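Old desktop, new use

I started taking apart the old office tower this week. It had been under Manon's desk since March with a sticky note on it that said "parts?" I want the power supply and the hard drive out of it, and the rest can go to recycling.

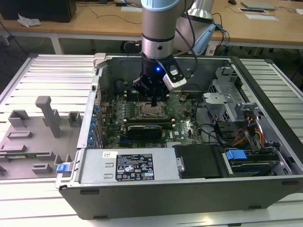

The drive comes first, then the cables, then the supply. Manon wants the memory slots checked for bent latches before I give up on the board. A used board like it was listed for $17, so I won't spend a whole evening on it.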